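**Labels keep peeling off printed plastic parts**

*Wirbridge Community Help > Workshop & Storage*

**sketberg_shed**, 2024-07-17

I have 215 printed brackets and housings on shelves in the workshop, mostly dark gray with a matte finish. I want a small white label on each one so I can tell the versions apart. I'm using Brerix paper labels and the corners lift after two days. Some drop off completely. I wipe the parts with a dry cloth first. Is it the labels or the plastic? I would prefer not to write on the parts with a marker, as it hardly shows on the dark ones.

**orrin_tool_crib**

Could be both. Printed plastic has fine ridges and a paper label only touches the tops of them. Rub the spot with fine sandpaper, wipe it with isopropyl alcohol, let it dry, then press the label down hard with your thumb. Vinyl labels with a strong adhesive hold better than paper. Mine from Bjarnason have lasted up to two years on shelf bins. Try it on a scrap part first, sanding leaves a pale patch on dark gray.

**kk_fixit**

clear tape over the top. works fine for me

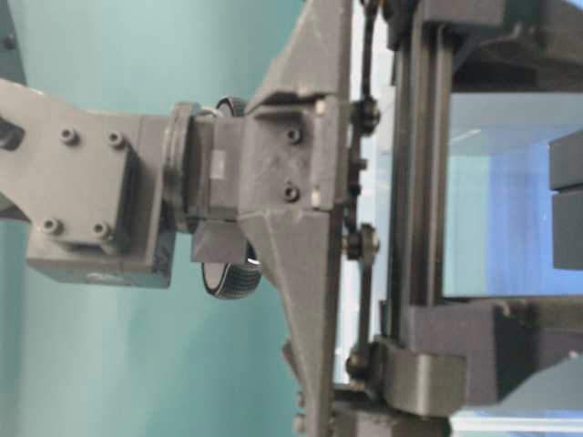 posted by **millrow_bench** | Wirbridge member

I agree about vinyl, but look at where the label goes too. Use a flat face on the front of a block and keep the label small enough that all four edges stay on the flat. Anything that runs over a chamfer or a curved lip will start lifting at that edge. Stay clear of the bolt heads as well, or you'll be catching it with the hex key every time you take the part off. I skip the tape. On rough plastic it peels as badly as the paper did, and it takes the label with it.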